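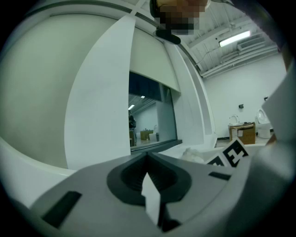
Nendilmont Bathroom Display Set, README

The Nendilmont set covers the small bathroom display areas that fixture dealers build inside a larger showroom: a few pieces set out in a corner, with boards and panels standing in for the walls of a real bathroom. It records how such displays are put together and what a visitor sees from close range. Most of them are white or close to white. Pale panels and boards stand against each other with little difference in tone, and a curved panel can take on a greenish cast under the showroom lighting. Where a display includes glass, the glass often holds the darkest part of the view, with reflections of a person, a cardboard box or a piece of white ware that stands elsewhere. Reflected objects are labeled separately from objects seen directly. See Labels.

Version
Release 2, dated 2025-12-15. It replaces the July release. Display IDs are unchanged. Two label names were merged (see Changes).

Contents
The set holds 3,000 still images from 8 display areas. Seven of the areas were complete when recorded. The other, listed as Rolbridge C, was still being fitted out and is kept in a separate folder.

Folder layout
edell/ – two display areas, ground floor
guerra/ – three display areas, one of them with a raised floor
rolbridge/ – two display areas, A and B
rolbridge_c/ – one display area, incomplete
labels/ – one text file per image, same base name
index.csv – display ID, site, release, state of display

Labels
fixture – toilet, basin, tub, shower tray or similar, seen directly
panel – any wall-like surface, flat or curved
board – a free-standing or upright flat piece narrower than a panel
ledge – a raised rim or shelf that is part of the display
glass – window, screen or mirror, including its full visible area
reflected_object – anything visible only in glass
packaging – boxes, wrap, foam, pallets

An object visible only in part gets its normal label if the type is clear, and "unknown" if it is not. Part of a toilet seen in a window pane is reflected_object with the subtype toilet. It does not count as a fixture. A carton seen the same way is reflected_object with the subtype packaging.

Known problems
White on white. Edges between panel and board are hard to place when both have the same finish. Expect errors of a few pixels in these labels.
Curved surfaces. Wide views bend straight edges near the borders. Panels were labeled as they appear, with no correction. Do not use the labels to work out whether a panel is curved in the showroom.
Mirror and window. Annotators could not always tell one from the other, so both go under glass.
Packaging. Guerra was restocking during the first session, and cartons turn up in many of its images. They were not removed.

Changes
"upright" and "board" are now both "board".
"mirror" was merged into "glass".
Duplicate images in edell/ were deleted – the index has been rebuilt to match.

Use
Free for research and teaching. Product names and price cards may not be republished. Send label corrections with the display ID and the base name of the image.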